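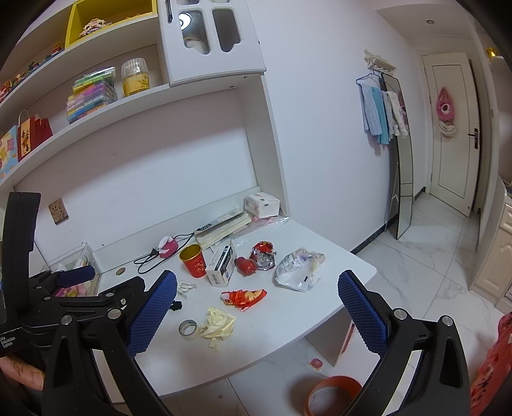 Tarek Karaki wrote in to say that his desk stays clean for exactly one evening, and then the wrappers and the bits of paper come back and he gives up until the next weekend. Could I please do a post on small desks, he asked, the kind with no drawers at all?

Tarek, yes! I have been fighting with a little desk under a wall shelf for years and I finally have a routine that sticks, so let me walk you through it.

What you need

A trash bag, a damp cloth, a dry cloth, and one small box or tray. I use a Jornby tray I picked up for next to nothing, but a shoebox lid does the job too. Please don't go shopping for organizers first. I did that once (a whole Tosell set, six pieces, all lids and dividers) and I ended up with a messy desk plus six more things on it.

Step 1: Trash first, and only trash

Hang the bag off your chair and go after anything that once had food in it. Candy and snack wrappers, foil, crumpled plastic packaging, popped balloons if you've had a birthday lately. Shake each wrapper over the bag before you let go of it, or the crumbs will be all over your desk. Torn paper gets a quick look on both sides. I once threw out a locker code that way and had to call the gym, so now I look.

Party cups are where I get stuck. The pretty red and gold paper ones are so hard to throw away after New Year! My rule is that one can stay if it's clean and I give it a job that same day, like holding pens. The rest go in the bag.

Step 2: Open every box

Small boxes love to sit on a desk looking important. Open them. If it's empty, flatten it. If there's one thing rattling around inside, take it out and decide about the thing and the box separately.

Step 3: Slide what's left to one end

Push everything over to the left and wipe the right side, then swap. Damp cloth, then dry. If your desk has rounded corners like mine, follow the curve with your thumb inside the cloth, it picks up a surprising amount of gray fuzz. For sticky tape marks I use a dab of cooking oil, wait a minute, and wipe it off with dish soap. Try it underneath first if you're not sure about the finish.

Step 4: The tray

Things you use every day go in the tray and the tray goes at the back. Mine has clear tape, scissors, two pens and my hand cream. Fold over the end of the tape before you put it away, you'll thank yourself at gift wrapping time.

Anything you use once a week goes up on the shelf. I keep heavier stuff on the lowest one so I'm not reaching over my laptop with it.

Step 5: Do the floor last

If you have shiny tile, everything you knocked off is going to show. Sweep under the desk, tie up the bag, and take it out right away.

The first round took me 31 minutes. Now it's more like a song and a half on a weeknight, and I leave the bag hook on the chair so I don't have to go looking for it. Tarek, let me know how the tape marks come off!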